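Clearing the table, again

I have been meaning to write down how the kitchen reset is going, because I said in June that I would and because two people asked. It is mostly going fine. The drawers are done. The shelf over the sink is done. The table is the part that keeps coming back.

For anyone who missed the earlier post: I decided to stop reorganizing the cupboards every few months and work on the flat surfaces instead. My cupboards are behind doors and I can live with them. The table is where everything lands, and when it is covered I eat standing up at the counter, and then the counter gets covered too.

The rule I started with was that the table had to be bare before bed. That lasted 10 days. Then I had a week of late shifts and came home on Wednesday at nine thirty and did not care one bit about the table. The next morning there was the mail, a bag of onions, two mugs, the scissors, and a jar of pickles I had opened and forgotten. I threw out the pickles.

So I changed the rule. Now I set a timer for 20 minutes after dinner and sort whatever is there into things to wash, things to eat, and things that live somewhere else. When the timer goes off I quit. Some nights it takes five minutes and I sit down early.

The sorting sounds too simple to write about, but it fixed a habit I didn't know I had. I used to pick up one thing, walk it to its place, see something else on the way, and end up wiping down the fridge door while the table stayed the same. Now nothing leaves the table until all of it is in groups. The plate, the cup and the colander go together because they are all headed for the sink. Fruit is its own group. Bottles go to the fridge or the pantry.

Fruit is the one that has a clock on it. A whole orange can sit in the bowl for days, but a slice can't, and neither can a banana once somebody has started peeling it. I used to put those off to the end and then they went in the compost. Now they get dealt with first, and if I don't want them I cut them up into a container for the next day's oatmeal. Strawberries I just eat. 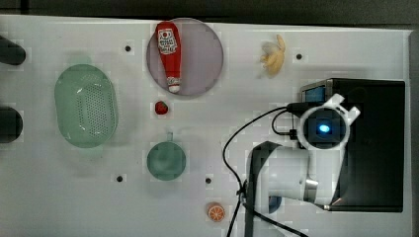 Forough Tehrani wrote in after the last post to say that I have the order backward, and that in her house dishes always go first. Her reasoning is that once the big pieces are gone you can see what is left, and what is left is usually small and quick. She also said ketchup does not belong in the fridge, and she would like that on the record. It is on the record. Mine goes in the fridge door.

I tried her way for a week. She is right that it looks better sooner. A plate and a colander take up a lot of room, and once they are off, the table seems nearly finished. My trouble was that once it seemed nearly finished I stopped, and the fruit sat there until morning. If you are better than I am at finishing, do it her way.

Some notes on the colander, which deserves its own paragraph. I own two and would like to own one. The big oval one doesn't nest in anything and doesn't fit in the cabinet with the pots. For a while I kept it on top of the fridge, where it collected dust and had to be washed before I could wash anything in it. Now it hangs on a hook on the inside of the pantry door. The hook cost less than lunch. I should have done it when I moved in.

The small round colander is going to Hooman Golestani, who has been rinsing rice in a mesh strainer with a hole in it.

Plates and cups I have cut down as well. I had far too many mugs for a person who lives alone and has company twice a month. I kept six. The rest went in a box, and the box is by the front door, where it has been for long enough that I've started setting my keys on it. I realize that makes it another flat surface. It goes to the thrift store on Saturday.

Bottles and condiments are next. I did a first pass and found three mustards, all open. I combined nothing, since they were three different kinds, but I did stop buying more. I store the squeeze bottles cap down in a narrow bin in the fridge door so they don't tip over when it opens. The bin came out of the bathroom, where it used to hold hair ties.

Still to do: the windowsill, the drawer under the oven, and whatever is in the bread box. I know some of it is bread.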